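Simulated kitchen episodes: do I keep the ones with an empty crate?

Posted by Innes Haldane on May 13, 2024

I'm trying to reproduce the task-swap result from the Clernow paper on a two-arm simulated setup. In their method you train one policy on several packing tasks, then hold back one task and see how much of it the policy picks up from the others. My renders use a marble counter with an open wooden crate, a white plate on the left and a round mat with a red border on the right. The crate should end up with one item from each side.

I have 40 episodes. In 5 of them I can't tell from the overhead view whether the right arm ever commits to the yellow item. The paper says to drop "undecided" episodes before computing the held-out score but doesn't define undecided. Do I judge it from the stills, or from something else? I also render with black bands top and bottom to get a square input, and the plate and mat both run into the lower band. Is that going to hurt?

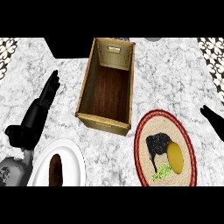 Replies

Tapio Vainio

Don't judge it from stills. A gripper next to an object tells you where the gripper is and that's all. Use the simulator state. You have contact forces between the fingers and every object at each step, so pick a rule and write it down. Ours is that an episode is undecided if no object has been lifted clear of the surface by the last step. We ran the Plirkdale tasks that way and the score was stable across seeds.

Compare the one you posted with a different moment from the same kitchen, with the right gripper over the mat and its fingers overlapping the edge of the yellow item. From overhead I still couldn't say if they are touching it or above it. The crate is empty in both. 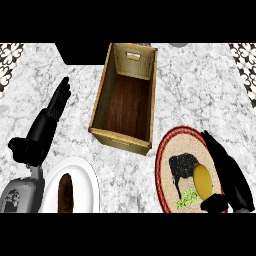
Overhead view, right gripper over the mat, left gripper beside the crate.

On the cropping, it matters if the policy only gets this view. Part of the plate is hidden, and the brown item on it runs down out of sight in your first one. Either raise the camera or add wrist views. We added wrist views and left the overhead one alone.

Whatever you do, don't drop failures along with the undecided ones. A lift followed by a miss is a failure and it stays in. I made that mistake last July and had to rerun everything.

Sem Verschueren

I'd just keep all 40 and report it both ways. 5 episodes is enough to move the number, so people will want to see it. Not sure about the bands. I train on Cosik scenes with the same padding and it works fine, but my objects are all in the middle.

Innes Haldane

Thanks both. I'll use the lift rule and put both scores in the table. Wrist cameras will have to wait until I've sorted out the render time.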